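About us

Novstead Stationery is a small supplier of pens, paper, exercise books and office basics. We sell to schools, libraries, surgeries and small firms, and to anyone who walks in off the street in Teltum. We started with one counter and a stockroom behind it. The counter is still there, although most orders now come in by email or through the website.

What we sell

Our main catalogue has 400 lines. Most of it is ordinary stock that people reorder every term: ruled and plain paper, card, folders, glue sticks, pencils, markers, chalk and tape. We keep 267 of those lines on the shelf at all times, and these go out the next working day if the order reaches us before noon. The rest we order in, and we will tell you how long that takes before you pay.

Our own range of exercise books is called Cù. The covers are plain, with a box for name, class and subject. They come stapled in three sizes, and we can change the ruling for schools that want wider lines for younger children. The minimum order for a special ruling is one carton.

We do not sell furniture, printers or toner. We used to stock toner but too much of it went out of date before it was sold.

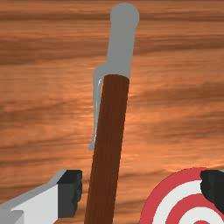
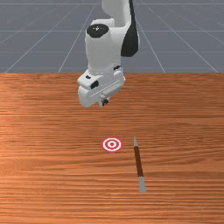 A marker pen (first picture) and a wooden tabletop (both pictures).

Who we supply

At present we hold accounts for 275 customers. Primary schools make up the largest group, followed by village offices and clinics. Account holders are invoiced once a month and have 30 days to pay. There is no fee for opening an account and no minimum spend.

Schools can send a whole year's list in one go and have it delivered in parts. Please let us have the list by the end of term if you want the first part before the new one begins. Lists that reach us later are dealt with in the order they arrive.

Where we are

We have 2 sites. The shop and office are in Teltum, on the corner opposite the post office. The warehouse is in Grukmont and is not open to the public, but account customers may collect from the side gate if they have arranged it with the office first. Bring your order number with you.

The shop is closed for stocktaking for one week each October. Orders placed during that week are packed when we reopen.

Returns

Unopened goods can be returned within a month for a refund or credit. If pens arrive dried out or paper arrives damp, tell us and we will replace it. You do not need to send faulty goods back unless we ask for them.

Delivery charges and terms on this page apply from 2021-07-18.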